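19 July 2023, bench notes, flower sorting, Kendenow back room

Ran the sorting job again with Ye-seo. Same stock as before: hydrangeas, roses, loose greens. Trays left and right, everything else on the white top in between. I love this job as a test because it's dull work for a person and such a nice problem for the arms!

Background, so I can find it later. The display people at Trundden get their artificial stems back from stores in big mixed boxes, up to 3,000 pieces in a busy month, and somebody has to pull them apart before they can be made up again. In May that somebody was mostly Eglė. She did 456 stems in one sitting and said her thumbs were sore for two days.
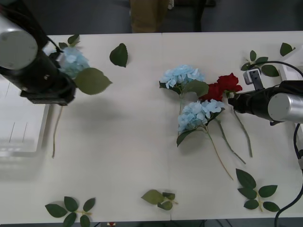

Do the arms replace the sorting bench?

The sorting itself, mostly, if the grasping gets good enough. Opening boxes, untangling wired stems, throwing out crushed heads and making up the sprays all stay with people, and that's where Trundden is always short of hands anyway.

Talked this through with Raimonds on the phone. He runs the bench over there and was wary in the spring (fair enough, he'd only seen the sales video for some other machine). What he wants now is a say in how the shifts get split. His idea is that each sorter does one block feeding and checking, then one block making up, and swaps. I like it a lot. Eglė likes it even more, she's been asking to do make-up work for ages.

Settings for today:

- speed cap at 33 percent, both arms
- batches mixed, no pre-sorting by color
- feeder stands back from the table while the arms move, no reaching in
- batch size left to the feeder

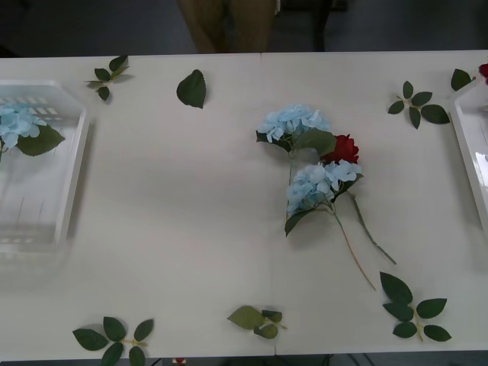 The batch size one is new and I think it matters. Before, the script asked for a fixed load and the person fed to suit the script. Now the feeder lays out what looks sensible and taps the pedal when ready. Ye-seo said it felt less like being hurried along. She also started leaving gaps between the heads without being asked, since she could tell which layouts were going to give trouble. That kind of knowledge is exactly what Raimonds's crew already has.

Doğukan asked about the greens, whether they should go in the same pass as the flowers. Still open.
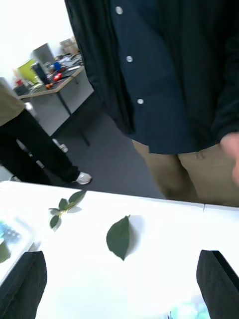

Loose greens are where the bench people lose the most time, according to Eglė, because they drop off in the box and turn up under everything. She sorts them by feel into "still a sprig" and "just a leaf". We get both kinds on the table, a four-leaf sprig and a single leaf lying near each other, and they need different handling at Trundden: the sprig can be used again as it is, the single leaf goes to the glue station. So I want two classes in the software, with Eglė's names for them. Edgars thinks it's a one-day change. I'd give it two and be delighted if he's right.

More from Ye-seo, copied from her sheet:

> Would like a way to say "leave that one, I'll do it." Right now I have to stop everything to take one stem away.

Yes please. Pedal double-tap, maybe? If the people on the bench can pull a piece out without a full stop they'll trust the thing far sooner, and we'd hear a lot more about which pieces are awkward. Edgars to look at the safety side first. No hands over the table until he signs it off.

Tried a fuller layout as well, blue heads and red roses laid close with the stems all running much the same way. The wrist view smears when the arm moves quickly, so slow that part down before blaming the grasp.

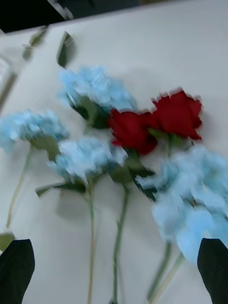 ## To do

- Edgars: sprig/leaf classes, then the double-tap
- Doğukan: decide on one pass or two, talk to Eglė before deciding
- me: write up the swap plan with Raimonds, one page, plain words, so the crew can mark it up
- ask Trundden for 200 more mixed stems, crushed ones included
- Ye-seo wants a taller stool for the feeding side. Order it.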